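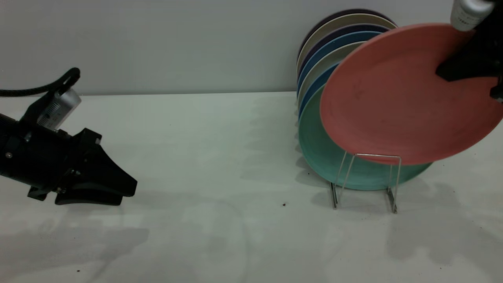
Household Water: Reading the Meter and the Bill
Course handout, Unit 4
Robles Adult Learning Center
Revised August 1, 2023

What this unit covers

Most homes on a public supply have a water meter. The meter records how much water passes into the house, and the supplier turns that number into a bill. In this unit we look at how to read a meter, how a bill is put together, and how to check a house for leaks. Bring a recent water bill to class if you have one. Cover your account number before you share it with anyone.

Finding the meter

In warm areas the meter is usually outside, in a covered box near the street. In cold areas it is more often in a basement or utility room, where it is protected from freezing. Apartments may have one meter for the whole building, and in that case the cost is usually part of the rent or divided among the units.

Lift the lid of an outdoor box with a screwdriver or a lid hook. Look before you reach in. Spiders and wasps like these boxes.

Reading the numbers

A standard meter has a row of digits, much like the odometer in a car. Read them from left to right. Some meters also have a sweep hand that goes around a dial and measures small amounts. Digital meters may show a blank screen until light falls on the sensor.

Check which unit the meter uses. In the United States it is normally gallons or cubic feet. One cubic foot is close to 7.5 gallons. Many suppliers bill in units of 100 cubic feet, written CCF or HCF on the bill. One CCF is 748 gallons.

To find the water used between two readings, subtract the earlier reading from the later one.

Worked problem 1

The Tratau household reads its meter in cubic feet. The reading at the start of February is 4,118. The reading at the end of the month is 4,381.

4,381 – 4,118 = 263 cubic feet
263 ÷ 100 = 2.63 CCF
2.63 x 748 = 1,967 gallons (rounded)

Some suppliers drop the part of a unit that is left over and carry it to the next bill. Under that rule the household would be billed for 2 CCF this month, and the other 63 cubic feet would be counted next time.

Parts of the bill

Base charge. A fixed amount that is the same however much water is used. It often depends on the size of the meter.

Usage charge. The price per unit times the number of units. Many towns use tiers, so the first units cost less than the later ones. A higher tier price applies only to the units inside that tier. This is the point students most often get wrong on the homework.

Sewer charge. Usually worked out from water use. Some towns base it on winter use, when little water goes on lawns.

Worked problem 2

The town of Nuvilside has a base charge of $10 per month. The first 4 CCF cost $2 each. Every unit after that costs $4. A household uses 6 CCF.

Base charge: $10
First tier: 4 x $2 = $8
Second tier: 2 x $4 = $8
Total before sewer: $26

Checking for leaks

Turn off every tap and appliance that uses water, including the ice maker. Write down the meter reading with all its digits. Wait 2 hours and read it again. If the number has gone up, water is going somewhere.

The most common place is the toilet. Put a few drops of food coloring in the tank and leave it for 10 minutes without flushing. Color in the bowl means the flapper is letting water through. A new flapper is cheap and can be fitted by hand in most toilets – take the old one to the store to match the size.

If the toilets are fine, close the main shutoff valve inside the house and watch the meter. If it keeps moving, the leak is likely between the meter and the house. Call the supplier or a plumber.

Homework

1. Read your own meter, or use the practice readings for the Zulludano building on the back of the class sheet. Take two readings a week apart and find the use in gallons.

2. Using the Nuvilside rates, find the bill before sewer for a household that uses 3 CCF and for one that uses 10 CCF.

3. Find the base charge on your own bill. What share of the total is it?

Show your subtraction for question 1. Answers to question 2 should be in dollars.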